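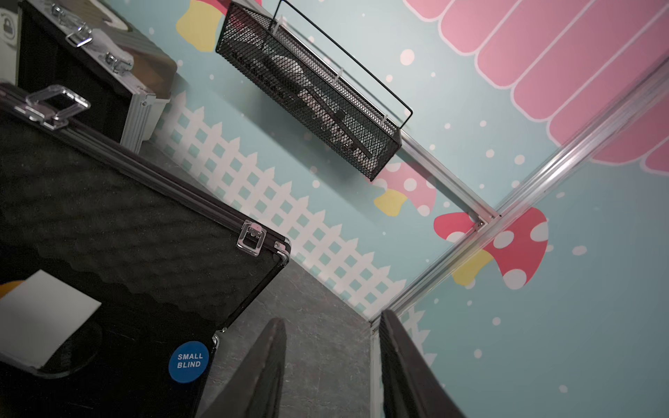

Section 4. Submitting a Records Request

Any resident of Kistisdale may ask to inspect or copy a public record held by the Town. Requests are made through the Welari records system or on paper at the Office of the Clerk, Room 306, Ahuja Building. The steps in this section apply to both methods unless a step says otherwise. Appeals are covered in Section 5.

Before you begin

Have the following ready:

Your full name and a mailing address or email address.
The name of the department that holds the record, if you know it.
The dates the record covers.
Your Welari account name, if you are filing online. Section 3 explains how to open an account.

Note: You are not required to state why you want a record. The "Purpose" field in Welari is optional and may be left blank. Staff may not ask you to complete it.

4.1 Starting the request

1. Sign in to Welari and select New Request from the menu on the left.

2. Choose a department. If you are unsure, choose "Clerk — Unassigned." The Clerk will forward the request to the correct department and notify you when this has been done.

3. Enter the dates the record covers. Both a start date and an end date are required, even for a single document. For one day's record, enter the same date twice.

4. Describe the record in the box provided. Name the type of document (contract, meeting minutes, inspection report, payment voucher) and the subject. A request for "everything on road repair" will be returned for more detail. A request for "signed contracts for road repair on Jaltetti Avenue" can be processed as written.

5. Select Inspect, Copy, or Both.

6. Review the summary page and select Submit. A request number is shown on the next page and sent to the email address on your account.

Caution: Do not close the browser window before the request number appears. Welari does not save drafts at this stage, and an unfinished request must be entered again from step 1.

4.2 Filing on paper

1. Ask for Form R at the counter or print it from the Town website.

2. Complete Parts A and B in ink. Leave Part C blank for office use.

3. Hand the form to the clerk on duty and wait for the stamped receipt. The number on the receipt serves as your request number.

A resident who cannot complete the form may dictate the request to a member of staff, who will read it back before it is signed. Paper requests can be followed in Welari once they have been entered, normally by the next business day.

4.3 Fees

Inspection is free of charge. The first 50 pages of any copy are also free. Beyond that, the page rate posted at the counter applies, and the department must send a written estimate before copying starts.

1. Open the estimate under My Requests.

2. Select Accept, Decline, or Narrow Request. If you narrow the request, a new estimate will be issued.

3. Pay online or at the counter. Copies are released when payment is recorded.

Note: An estimate that receives no answer within 20 business days is treated as declined. The request is then closed, and a new one must be filed.

4.4 Reading the status of a request

Received. The request has a number and has not yet been assigned.

In Search. The department is looking for the record.

In Review. The record has been found and is being checked for material that must be withheld by law, such as home addresses of minors or sealed personnel files.

Released. The record is ready to inspect or download.

Withheld, in Whole or in Part. A written notice will name the rule relied upon. Keep this notice — it must be attached to any appeal.

Caution: Files downloaded from Welari may contain the names of private persons. The Town is not responsible for further use of a record after release.

4.5 Questions about a pending request

Contact the Records Officer, Omprakash Semwal, at the counter in Room 306 or through the Message tab of the request itself. Include the request number in all correspondence. Messages sent through the tab become part of the request file and may themselves be requested by others.

The Form R issued in July remains valid until it is replaced. Section last revised Mon 3 August.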